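The man who runs the bench at Jestolholm, a shared workshop with one good heater and several opinions about where it should point, says he wanted to teach a robot to put a computer together mainly because he was tired of doing it himself. "I figured it would take me a weekend," he says. "I started in November. I won't tell you which November."

The project is called Jirka, a name it got on the first night and has never managed to shake. Its job, on paper, is small. A processor goes in its socket, a stick of memory goes in its slot, and the arm that put them there goes home without breaking anything.
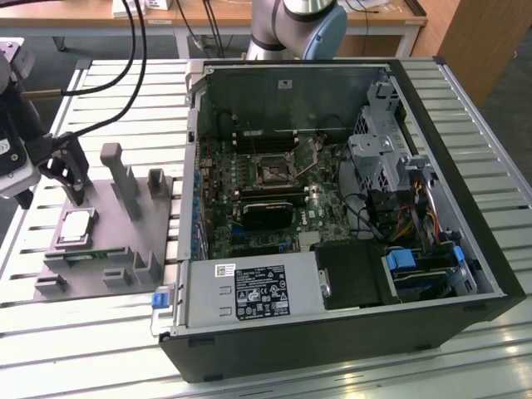
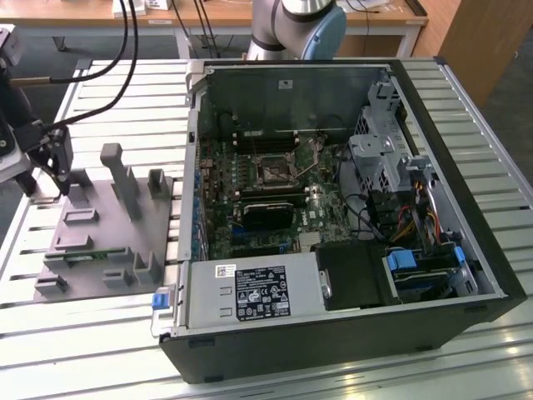
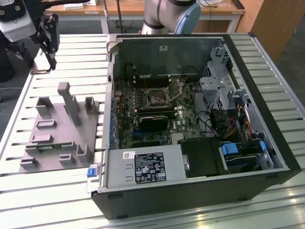

The Dell on the bench, the gray fixture plate beside it and the gripper over on the left.

Salian, who shares the bench and most of the bills, thinks the whole thing was started at the wrong end, and that anyone sensible would have taught the arm to take machines apart for a year before letting it near a socket with pins in it. Taking apart is forgiving, the argument goes. You can yank a stick of memory at a slightly rude angle and it comes out annoyed but alive.

He has heard this before. "It's a fair point and I hate it," he says. "Disassembly is the smart place to start. It's also boring, and I'm paying for my half."

What he has spent the most time on is the plate. It's 3D-printed, and he calls the current one version five, though he admits the numbering only began after he stopped being embarrassed by them. The idea is that every part waits in a known spot, so the arm doesn't have to go hunting for it.

"People come in and want to talk about the arm," he says. "The arm I bought. The plate I suffered for." An early one warped on the print bed and rocked like a bar table. He fixed it the way you fix a bar table, with folded cardboard, and lost two evenings wondering why the pick height kept changing.

The control software is a pile of scripts he named Wesuson, for reasons he declines to go into. It keeps a log of every attempt, and he reads from it with the tone of a man going over his own speeding tickets. Jirka has tried the memory pick 874 times. It got hold of the stick 860 times. I tell him that sounds pretty good.

"It sounds great. That's picking it up," he says. "I can pick up a violin."

Putting it in is the hard part. A memory stick needs to go in straight and then be pushed with a good deal more force than feels polite, and the arm's first instinct, which is to say his first code, was to stop at any resistance at all. For weeks it would lower the stick to the slot, touch it and back away. He turned the limit up. Then he turned it up too far, and the board flexed in a way that made him hit the stop button with his elbow, his hands being occupied by a sandwich.

The log has 485 insertion attempts in it so far. He won't read me the success column. "Put down that it's improving," he says. I ask whether it is. He scrolls for a bit and says the last few were "spirited."

The processor is a different kind of worry. It needs almost no force, only to be dropped dead level into place, and if it lands crooked the pins in the socket are what pays. His answer was to practice on a dead board until the dead board was, in his words, deader. He keeps it in a drawer and showed it to me, and the corner of the socket looked like a lawn after a barbecue.

Then there's the lever. It has to be up before the chip goes in and down afterward, and it has a spring in it that he takes personally. "I can close that thing with one finger while I'm on the phone," he says. "Getting the arm to do it took longer than the rest of the processor routine. It kept letting go halfway." He mimes the lever snapping back, with a sound effect.

I ask what advice he would give someone trying this at home. Buy used desktops, he says, and buy two of the same model, so you're not starting over when you wreck one. Tape a line on the bench where the case goes. Write down every force limit you change, with the old number next to it. Eat somewhere else.

And would he do it Salian's way, if he had it to do again? He thinks about it while he hunts for a screwdriver, which turns out to be in his back pocket.

"Probably," he says. "Don't print that."

Next on the list is getting Jirka to close the memory latches without help. After that he wants to try the side panel, and he has already started drawing version six of the plate.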